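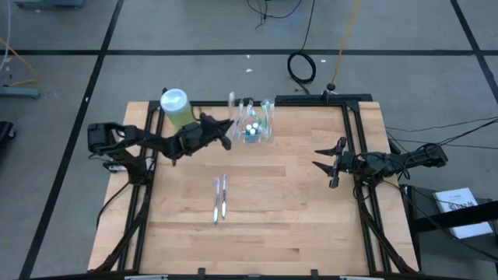 Yanti Hidayat would keep the cup and give up the drawer. Utensils put away behind a closed front, she maintains, are bought twice, and a clear cup left on the tabletop settles the matter of what the household already owns.

Her view has gained ground among the readers who wrote to this magazine in May on the subject of the small table: what should remain on it between meals, and what should be returned to a shelf. The magazine received 225 letters. Of these, 64 dealt with plastic utensils alone.

Search this site Search Go

Opinion divides on upright storage. Kastriot Leka, writing from Ratach, objects that a cup filled with mixed items soon becomes a place for whatever is in the hand at the time - a small bottle, a cap, a spoon without a partner. He recommends one cup for utensils and a separate tray for bottles, both cleared on the same evening. Hidayat replies that a tray takes up more of the table than it returns.

Tall containers raise a different question. A lidded cylinder of liquid is best placed toward a far corner, where a sleeve will not catch it, and the lid should be replaced after each use. The household course at Ullaso teaches this placement in its first session, together with the practice of laying utensils side by side before sorting them, handles in one direction.

Butcher-block surfaces call for some restraint. The Hodžić workshop advises its customers to wipe with the grain, to dry the wood at once, and to leave the middle of the table open for work. Its maple tops are sold with an 18-page care booklet, which also covers oiling and the removal of rings left by cups.

Letters on the storage of lids will appear in the next issue.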